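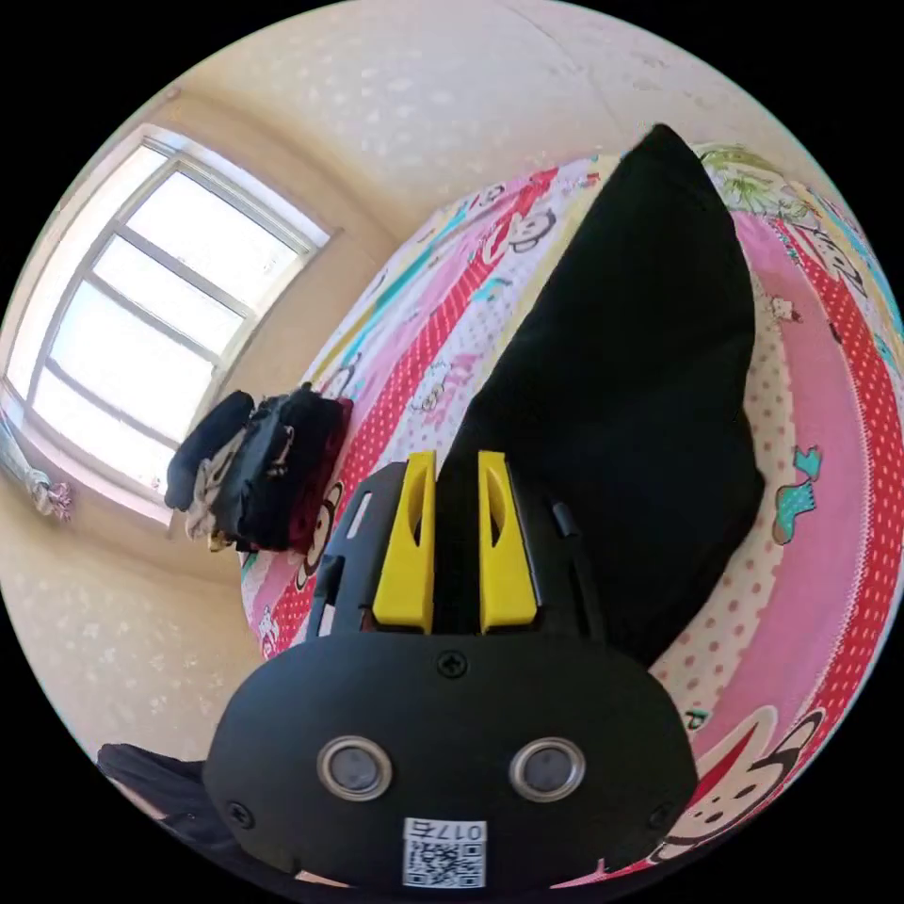
1. Where we are

Progress report from Trareck to Bovero – laundry and bedroom tidying set, January period. Dated 2019-01-03. Short one this time, the long tables come with the final report.

Target for this stage was 400 usable examples of handling clothes and bedding in ordinary homes. We stand at 455 after checking. Passed on to Cowie for labelling, first batch already back. Spend is inside the stage budget, no change asked for.

Homes used so far: 3. All lived in, nothing cleared out or dressed for us beforehand. That was the point of the bid and we have stuck to it.

2. What was gathered

Picking up, folding, laying flat, moving from bed to chair or drawer, straightening covers. Each example is one task from start to finish, done by a person with the hand-held gripper, with a line of text saying what was meant to happen. Written at the time, not after. We tried after in the first home and got a lot of "moved shirt" which is no good to anyone.

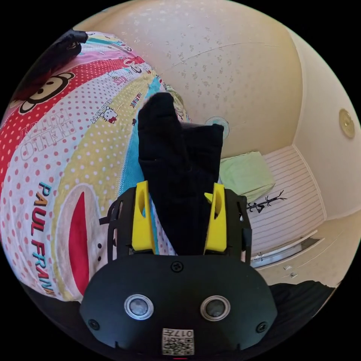

Small items were the weak spot in the last report and have had most of the hours since. They twist, they fold over on themselves, and the person holding the tool tends to rush them. A black knit piece pinched between the yellow fingers and bunching where they close on it is typical of what we now want more of, from several grips and angles. Dark cloth matters too, as Enetti's early runs did worse on it than on anything pale. So we have moved the balance towards black and grey clothes, and onto busy printed covers where the edge of the bed and the edge of the garment are harder to tell apart. Socks and gloves are now their own group in the list.

Larger clothes are going well. Trousers are slow, a full fold takes several grips and people differ a lot in where they take hold first. We have left that alone. The model needs to see more than one way of doing it, and forcing one order on everybody made the movements stiff and odd
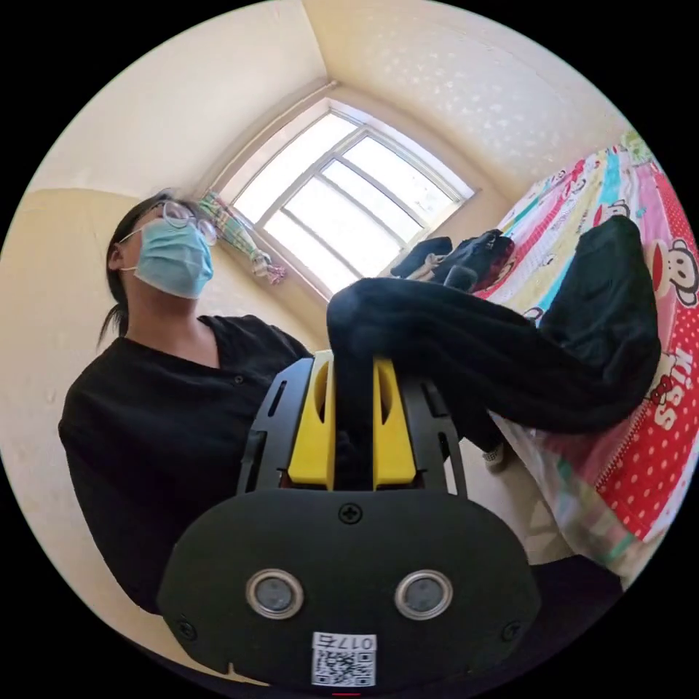
and, going by Enetti's notes on the first batch, harder to learn from as well. The only rule kept is that the fingers must open fully before a new grip. Anything that skips it goes in the reject pile.

Bedding was added half way through at your request. Corners first, then whole covers. Mostly pulling up a corner and laying it back down straight. We will need more hours on this than planned, see section 4.

3. Problems

Bright windows. Daylight straight into the view washes out a good part of it and a few examples had to go. We now check the view before starting and change where the person stands if need be.

Labels on the tools. Two operators swapped tools at a break and did not log it, so one afternoon had to be matched up by hand. Log sheet now has a box for it. Seems to be working.

Tiredness. After a couple of hours the movements get short and jerky. Breaks are longer now, which costs us output but the reject rate has come down. Will give proper figures in the final report once Cowie have finished thier checks.

Text lines. Still uneven. Some say which drawer, some dont. A one page guide has gone out to all operators. 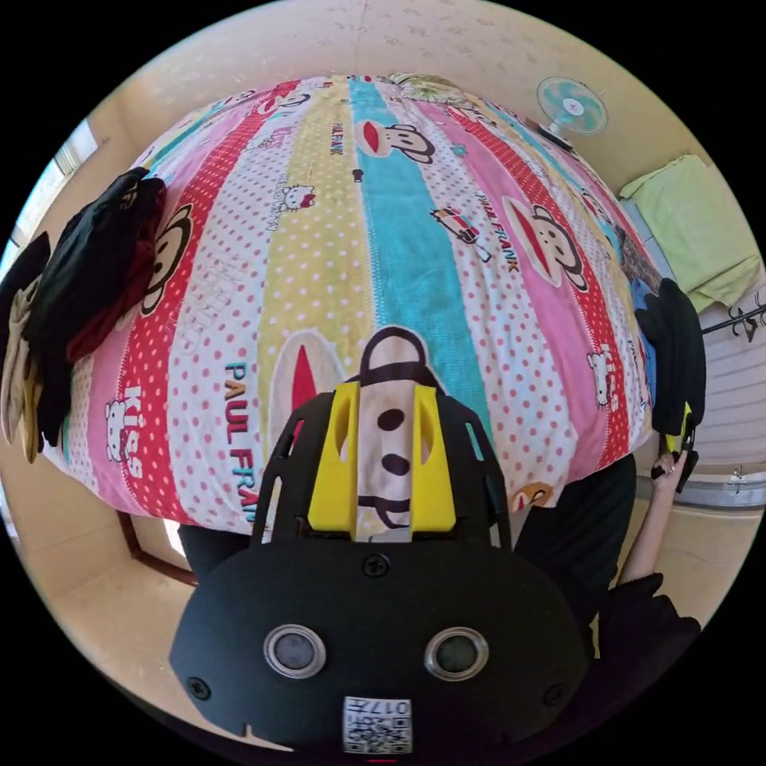

Why carry on gathering when the target has been passed?
The total is fine but the spread is thin. Shirts and trousers make up too much of it, bedding and small items too little, and Enetti have asked for a better mix before the next training run.

4. Next

– 5 more homes, at least two with poor light
– bedding tasks to be listed seperately, with whole covers as well as corners
– repeat the small item tasks with new operators
– second batch to Cowie as soon as the first is signed off
– text guide revised if the next set of lines is still patchy

One decision needed from Bovero: can hours move from the shirts line to the bedding line? Same total, no extra money. We would like an answer before the next home is booked. The booking is on hold until then.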